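OK so I've spent the week comparing two grippers and two controllers on the kitchen cleanup task and I have opinions. Thread, because I can't fit this in one post and I've had a lot of coffee.

Setup first. It's all in sim for now: two white arms, one kitchen island, a bunch of junk to tidy up. The grippers are the Durnanar two-finger (what we've been using forever) and the Sindach, the one with the softer pads. Controllers are Frei and Flemum. Every combo gets the same starting scenes and the same random seeds. 719 episodes made it into the final count after I threw out the ones where physics exploded.

(Physics exploding = a sponge leaving the island at the speed of a small aircraft. I kept the clips, obviously.)

Durnanar first. It's stiff, it's fast, and it closes exactly where you tell it to. Great on anything with a handle. Terrible on anything flat! If the fingertips come in even a little high they just skate over the top, and if they come in low you get the tip jammed into the counter and the whole arm starts shaking.
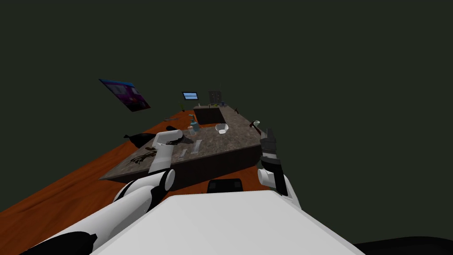
I ended up adding a 6 mm offset to the approach height and letting the controller feel its way down the rest. That fixed most of the jamming. Skating is still a problem and I think it's mostly my friction settings, so don't go blaming the hardware yet.

Sindach is the opposite. The pads give a bit, so flat things are way easier, and bowls too, you can grab one by the rim without lining everything up perfectly. But it's slow to close and it hates long tools. Grab a handle anywhere but the middle and it droops and twists in the fingers, and then your nice planned path is planned for a tool that's pointing somewhere else.

Now controllers. Frei is plain position control with a force cutoff. Easy to tune, I had it going before lunch. Moves like it's late for a bus. When it hits something unexpected it stops dead and waits for you to tell it what to do, which gets old on the 29th reset of the day.

Flemum does proper compliance, so it leans into contact and slides along the surface. Wiping looks SO much better with it. The catch is the gains. There are a million of them and the docs explain maybe half. I lost all of Thursday to one damping value that was set per joint when I thought it was per arm. Ask me how my evening went.

Best combo so far: Sindach with Flemum for wiping and picking up small flat stuff, Durnanar with Frei for tools. Yes, I'm aware that means the robot wants a different hand on each side. I'm kind of into it? Two arms, two jobs. Going to try it mixed next and see if handoffs fall apart.

Someone asked about run length: I cap each episode at 2,000 control steps and call it a fail after that. Frei usually finishes or gives up well before the cap. Flemum will happily polish the same spot until time runs out.

Still to do: camera placement. The head view loses small things behind the gripper right when you need them, so I want to test wrist cameras on both sides. If you've tuned Flemum on a two-arm setup and you have gains you're willing to share, my DMs are open, please, I'm begging.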